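Naltov N2 portable heat pump: my review after one winter

I bought the Naltov in October to heat and cool our kitchen, the one room the old ductwork never reached. It's a dual-hose unit on casters, and I love this thing!

Setup took me 2 hours, most of it spent trimming the window panel. The hoses click in with a quarter turn — no tape, no clamps. On low it's quiet enough that we can talk over dinner, and on high it still beats the old Rararell we had in the den (that one rattled the dishes). The thermostat holds steady, and my feet are warm at breakfast, which I never expected in this house.
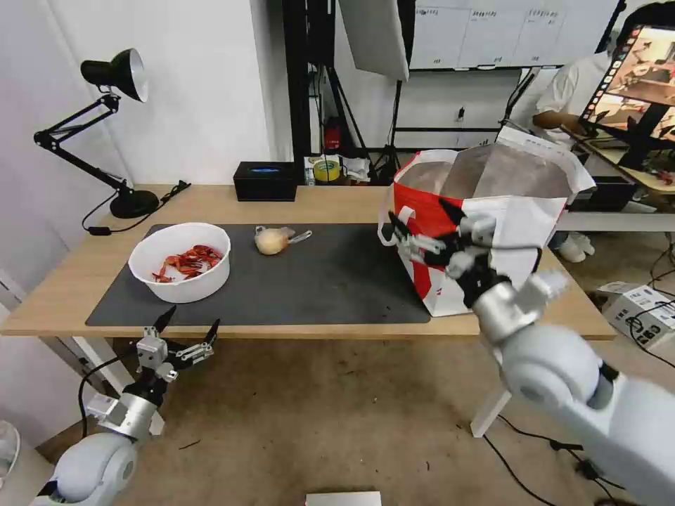
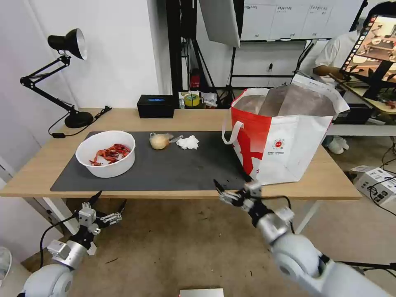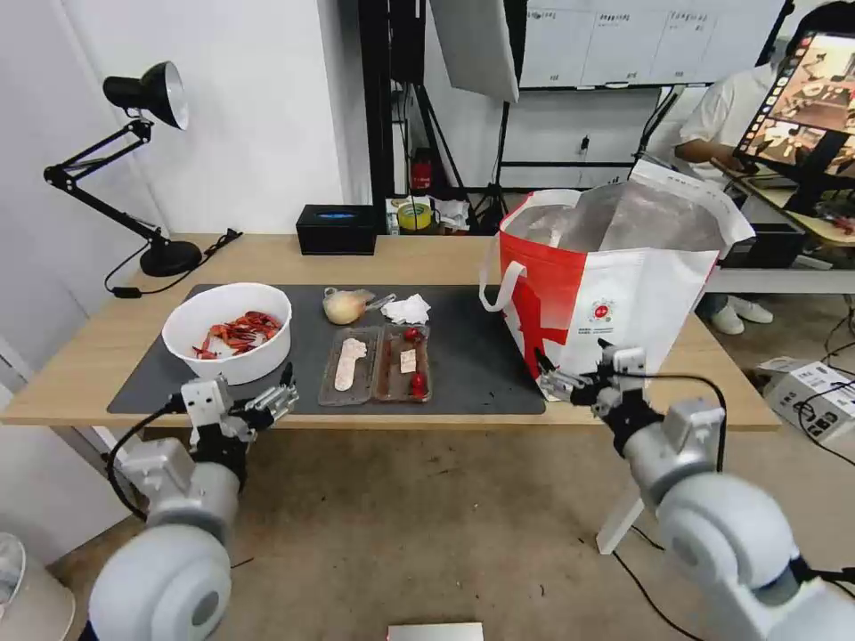

An onion and a white bowl on the dark mat, with the red and white bag alongside.

A couple of gripes. The remote has no backlight, and the filter door is stiff — I've chipped 2 nails on it. The drain plug sits very low too, so keep a shallow pan handy.

I'd still buy it again tomorrow. If you have one stubborn room and don't want to open up walls, give it a serious look.

Wojciech Ziółkowski, 21st February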